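Open afternoon at Ovell - what you missed (or what you saw, if you were one of the 46)

Quick write-up as promised, typed mostly on the train, so forgive the state of it.

Good turnout. 46 signed in at the desk and I think a few more slipped through the side door when the rain came on. Biggest outing the group has had since the Farooqui bottling plant, and a much shorter walk from the station. Thanks to everyone who shared lifts. Thanks also to Soledad Becerra for sorting the whole thing out over email with what must have been the patience of a saint.

Tea first, then straight into it. Gorazd Todorova gave the welcome. Kept it to ten minutes, bless him. Ovell has had the ground floor of the old Vindero building for two years, started in one room, now has most of the corridor. They do handling work - getting arms to pick things up, put things in other things, open and close stuff. Customers are mostly small firms who pack mixed goods and can't afford to rebuild a line every time the product changes. He was quite frank that a lot of it isn't ready. I liked that.

Then we split into two groups. Mine went to the two-arm bench first with Rosine Roussel, who runs it day to day and talks very fast, so my notes are patchy.

What I got down: two arms, one either side, both working over the same long table. Brown paper on top. Somebody asked about the paper straight away (of course) and Rosine said it's cheap, it's plain, and when it gets scuffed they pull it off and put down more. The day's task was a yellow cube and a wooden box with a metal handle. Sounds like nothing. One arm deals with the box, the other deals with the cube, and the hard part is the two of them not getting in each others way.

She ran it several times for us. First go, the arm went for the handle, got it, pulled, and the box came along with it. Laughter. Second go was better. Third one went right through and got a round of applause, which seemed to embarass everybody on the Ovell side. After that it did a good one and a bad one more or less by turns. Rosine moved the cube between goes so we could see it wasn't just replaying the same movements, and then let one of the younger visitors choose the spot. He chose right up against the box. Cruel. It didn't manage that.

Question from the back about speed - why so slow? Answer: it can go a lot faster, they don't let it with visitors about. Question about how many attempts they'd needed to get this far. 2,000 on this one task, spread over the summer, and Rosine said she could still feel every one of them in her shoulders. The early ones were all done by a person guiding the arms, which I hadn't realised. Two people on shift, swapping over before anyone gets too tired to be careful.

Question about the fingers. Plain parallel grippers, two fingers each, open and shut. They tried something fancier last year and went back. Less to break, she said, and easier to put right when it does.

Cabling also came up, since half our members can't look at a bench without wanting to tidy it. Rosine says it has been tidied. More than once. Moving on.

Second stop was Mitiku Lemma's room, the software side. Screens, mainly. He showed us a run played back slowly with the arm's planned path drawn over the top, and you could see the point where it changed its mind about the handle. Best ten minutes of the afternoon for me, though I know opinions differ (the room was very warm and there weren't enough chairs). The planning tool is called Ivik, their own, not on sale, and he was careful not to promise a date. If you want the slides, ask me, he's sent them over. 56 pages!! Don't print them.

Obsa Fikre finished up with a bit on safety - where the stops are, who's allowed near a live bench, what happens when an arm touches something it shouldn't. Would have liked longer on this. We'd overrun by then and the building locks at 6pm.

A few bits of housekeeping:

Someone left a green umbrella and one glove. Soledad has both at the Ovell front desk until the end of October.

Visitor badges - a fair few went home in coat pockets. Please post them back, they're reprogrammed and used again.

Ovell would have us again in spring, smaller group, with a go on the controls for those who want it. Names to me please. Places will go to people who couldn't get in this time, then everybody else in the order I hear from you.

Next meeting is the usual room at 7.30pm. Bring your photos and we'll put a few up on the big screen over tea. Also still looking for somebody to talk on conveyors, even fifteen minutes would do.

Right, my stop.

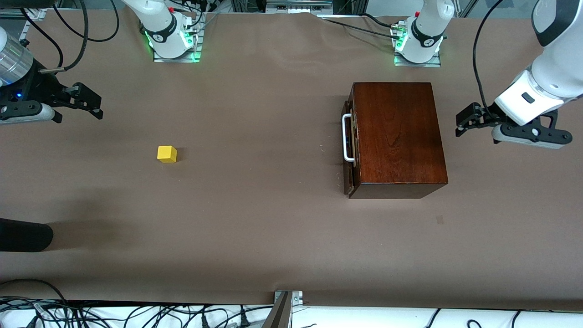
The two-arm bench at Ovell, with the yellow cube and the wooden box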